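Robotics | Features | Long Read

Teaching a Robot to Open a Drawer, One Make-Believe Kitchen at a Time

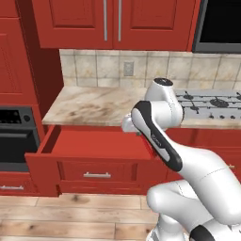
The arm at the open drawer in one of the simulated kitchens.

Shahab Soltani keeps a kitchen drawer at home that sticks, and he is fonder of it than he ought to be. You pull, it gives an inch, you lift a little and pull again, and out come the takeout menus. He has shown it to visitors. For the past two years he and a small group at Hetex have been trying to get that little lift and second pull into a robot, and they have done nearly all of it in kitchens that exist only inside a computer.

The project is called Stosine, and the idea behind it is easy enough to follow over a cup of coffee, which is how I first heard it. A robot that learns by practice needs an awful lot of practice, and real kitchens are slow and breakable. So the team builds simulated ones, with red cabinets or blue ones, marble counters or plain, and lets a simulated arm work at the drawers day and night. Plenty of labs do this. Where Stosine goes its own way is in what happens after a bad try.

"Most of the time you throw the failures out," Soltani told me. "We had piles of them, and I kept thinking there must be something in there."

The group's method takes each failed pull and winds it back to the last moment when the drawer could still have been opened. The arm then starts over from that point, again and again, with the drawer's weight and friction changed a bit each time. They call these restarts "second pulls," after the drawer at home, and I must say the name has grown on me.

In the team's main test, the arm was given 2000 tries on drawers it had not met in training. An older version, taught only from successes, opened 46 percent of them. The new one failed on just 22 percent, and it needed roughly the same amount of computer time to learn – a point Soltani came back to more than once, because the electric bill is a sore subject at Hetex.

There are limits, and he was quick to bring them up himself. The method does well with bar handles and poorly with small round knobs. It has trouble when a drawer is heavy at the back. And a simulated drawer, however carefully it is made, slides along on a few lines of math, while a real one has crumbs in the track and a rubber band caught somewhere behind it.

The next step is a set of real cabinets, ordered from a company named Flerkton and due in September. Soltani has asked for the cheapest drawer slides they carry. He'd like a few of them to be put in crooked, too, and the salesman had him repeat that part over the phone.

Related stories
Inside Dovhaniuk, the Workshop That Builds Robot Fingers
Why Folding a Towel Is Still So Hard
The Long Road to a Dishwasher-Loading Machine

We use cookies to remember your settings and to see which stories are read. By continuing to browse, you agree to our cookie policy.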